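Some of you asked how the selling of the flat is going. I will write it here in pieces, because I have been answering the same thing in private messages all week.

Short version: we have an offer. It is not the offer we wanted. We have until nine in the morning to say yes or no, and my husband is already asleep, so you get my thoughts instead of him.

For those who are new: it is a two-bedroom flat in Flarham, second floor, no lift. We bought it when I came to this country and we lived in it until last April. Then we moved to Sulthorpe for the bigger kitchen and the school.

We first gave it to an agency on the high street. They were polite people, but in two months they brought us four viewings, and one of these was a man who wanted the flat upstairs.

So we changed to Sistia. They are only online, you pay one fixed price and you do the viewings yourself. I was afraid of this part. I do not like to talk about my own home to strangers, and certainly not in English.

In the first 9 days we had more messages than in the two months before. Many were not serious. One person asked if the price was per year.

I learned to send the floor plan before any visit. If they still want to come after they see the size of the bathroom, then they really want to come.

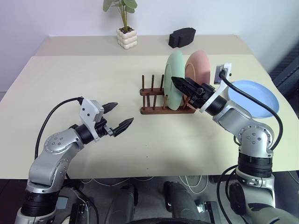 Both arms over the table, white wall behind.

Now the lease, which is the boring part, but it cost us two buyers. When we bought, our solicitor said the lease is "fine for now". I did not understand that "for now" was the important half of the sentence.

If you own a leasehold flat, please look today how many years are left. Do not look when you are selling. We had to start the extension in the middle of everything and the first buyer did not want to wait.

The second buyer did want to wait, but her bank did not. I was more sad for her than for us. She had already chosen where to put her piano.

A small thing I would do again: we painted the hall. It took one weekend and 27 pounds of paint, and after this people stopped saying "it's a bit dark, isn't it" in the doorway.

A small thing I would not do again: new taps. The old taps were good. Not one visitor has looked at the taps.

Till Meinecke replied to me yesterday that I should take away all the books, because shelves full of books make a room look small. Till, I took away half. The other half is staying until the day of the keys.

The service charge went up by 22 pounds a month in the middle of the viewings. I told every buyer the new number at the door. My sister thinks I was too honest, but they would find it in the papers anyway, and then they would wonder what else I did not say.

So, the offer. It is from a couple called Hodžić, they came twice, the second time with her mother. The mother opened every cupboard and ran the shower and asked me very good questions about the boiler. I liked her a lot.

They are under our price, but they have sold their own place already and there is no chain behind them. They also asked if the curtains can stay. The curtains can stay, I made them for those windows and they fit nowhere else.

I asked if they can come up a little. They came up by 200 pounds. My husband laughed so much he had to sit down -- but I think it was all they had, and I did not laugh.

What I keep calculating is the cost of waiting. Every month we pay for two homes. If we wait until summer for a better offer, we have already spent the difference, and perhaps the better offer does not come.

Thank you for the replies. To answer the most common one: no, we do not want to rent it out. We tried to be landlords once with a garage and it was enough.

I will go to bed now. I think it will be yes. I will ask him again at breakfast and then I will write to them.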